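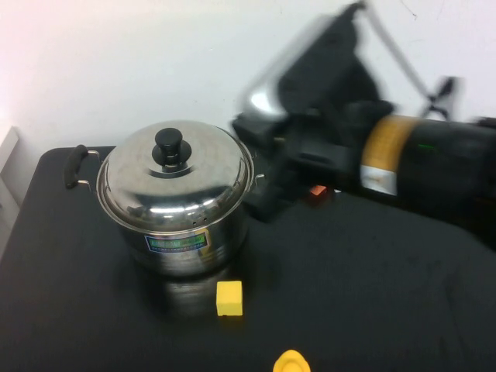 The new Nenine hatchback is a smashing little car and I'm still delighted with it, but it has picked up a rattle and I'd love some help tracking it down. It starts at low revs in second gear, somewhere behind the glovebox, and goes away again once I'm above town speeds. Think of a steel saucepan with a domed lid, like the one at the top with the black knob – now imagine that lid buzzing against its rim while something simmers. It's that sort of noise, light and quick, and it comes through the dashboard as much as the floor.

Car: Nenine, Ersoy trim, manual
Supplied by: Onex, Pusturton branch
Status: open
Opened: Oct 30, 2024

Tried so far:

Emptied the glovebox and door pockets. No change.
Pressed hard on the dash top while a passenger listened. Slightly quieter, I think, but we argued over it!
Swapped the cabin filter and clipped the cover back properly. No change, though the air smells lovely now.
Checked the tyre pressures and the wheel nuts. All fine.

It does it with the fan off and the radio off. A cold start makes it worse, and after 18 minutes of driving it fades a good deal.

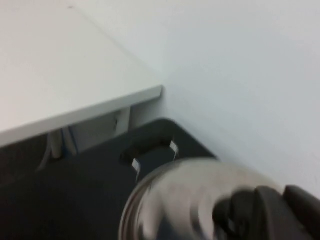

Onex service desk replied that a rattle which fades as the engine warms is more often a heat shield than anything in the cabin, and asked whether it could be heard from outside with the bonnet up. They also wanted to know if it came back under load, say on a hill in third.

Brilliant question, and I should have thought of it. I went out first thing with the engine cold and the bonnet up, and yes – there it was, far clearer than from the driver's seat. On the hill out of Pusturton in third it came back for a few seconds, then stopped when I eased off.
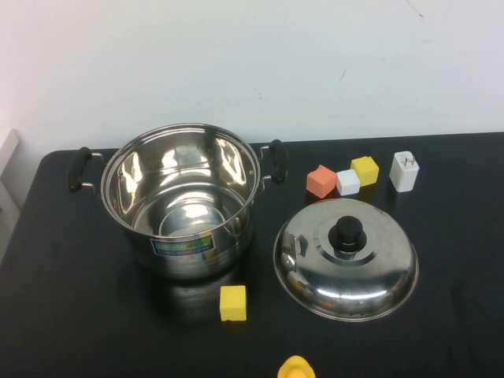 So I had a proper look with a torch once everything had cooled down. The shield over the exhaust manifold is held by 4 bolts, and the lower rear one turned with my fingers. I nipped it up gently with a small ratchet, drove 6 miles, and heard nothing at all. Lovely quiet little thing again!

Please keep the ticket open for now. I'd like the bolt checked to the proper torque at the December service, and I'll add a note here if the buzz comes back before then.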